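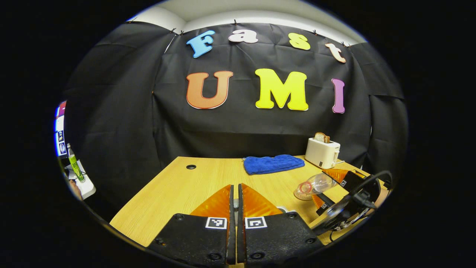 So my Foltden Bog Crawler finally showed up, and I've had it out of the package for most of the evening. If you never owned one as a kid (I didn't, my cousin did, and I'm still a little sore about it), the Crawler was the swamp monster from the old Skendon line. He got maybe two scenes in the cartoon and spent one of them asleep.

The new one is a big step up from the original! The jaw opens on a real hinge now, the tail has 3 joints in place of a single swivel, and the green is that murky pond color everybody remembers. Mine is number 797, printed under the left foot. I do wish the knees were tighter – he holds a crouch fine, but stand him up straight and he starts to lean after a while.

Transforming him is where I got stuck. The instructions go from step six to step seven as if half the legs had folded themselves, and I ended up messaging Lilibeth Bautista, who got hers back in June. The trick is to turn the hips out before you tuck the feet. Once I knew that, swamp mode took about 50 seconds, and the panels all sit flush except one by the neck.

He comes with the club, the lantern and a second head with the mouth shut. I'm using the open one, obviously.

I paid full price at Oltmanns, and I'd do it again, though Adelino Gouveia thinks they'll mark them down before the holidays. Next up is Prurkby, the two-headed eel. I need to clear some shelf space first – the beetles may have to move upstairs.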